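Stulus Opens Fabric and Wallcovering Sample Library in Ploketti

PLOKETTI, August -- Stulus, a supplier of printed fabrics and wallcoverings for homes and small businesses, has opened a sample library at its Motaung Street building. The library holds 638 patterns that customers can handle in full-width lengths and borrow before they place an order.

Until now, Stulus customers in the area chose from a binder of small swatches or from the company website. The new library replaces the binder. Each pattern hangs on a numbered rail with its price, repeat length and care instructions printed on the tag. Borrowed samples may be kept for up to 4 nights at no charge.

"A swatch the size of a playing card does not tell you much about a large print," said Ayanda Zulu, who manages the library. "People take the long piece home, pin it up, look at it in the morning and again at night, and then they decide. We get fewer returns that way."

The opening range is divided into three groups: florals, brick and stone effects, and plain weaves. Florals are the largest group, with 300 patterns, many of them in the cream and pink shades that have sold steadily for Stulus over the past three seasons. The brick and stone effects come in reds, grays and blues and are sold by the roll.

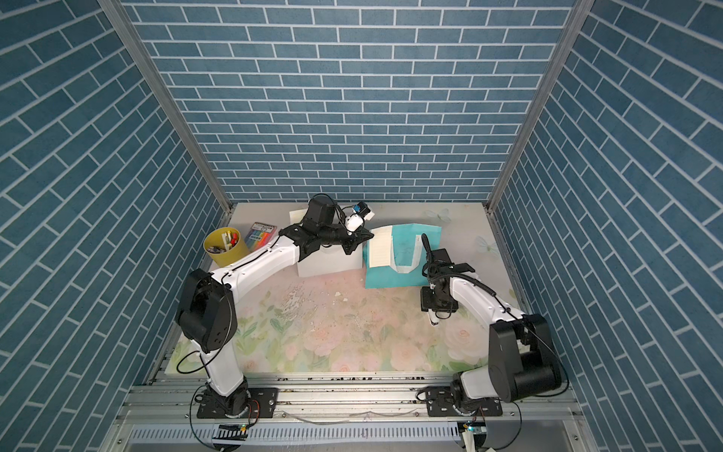

Endado Trade Accounts

Designers, landlords and shop owners can apply for an Endado account, the company's trade program. Endado members may borrow samples for two weeks and can reserve a worktable to lay out fabrics and wallcoverings side by side. Applications are taken at the front desk or by mail. A business license or tax number is required.

Existing trade customers do not need to reapply. Their accounts moved to the new program when the library opened, and their discounts stay the same.

Hours and Services

The library is open from 9 a.m. to 5 p.m. on weekdays. No appointment is needed to browse. Staff can help customers work out yardage and roll counts, and should be given wall heights and window widths in inches. Cutting and hemming are available for a fee -- orders placed before noon are normally ready the next working day.

Parking is behind the building, with the entrance on the side street. The loading door is for deliveries only.

About Stulus

Stulus sells printed cotton, oilcloth, upholstery fabric and wallcoverings through its own showrooms and by mail order. The company is based in Ploketti.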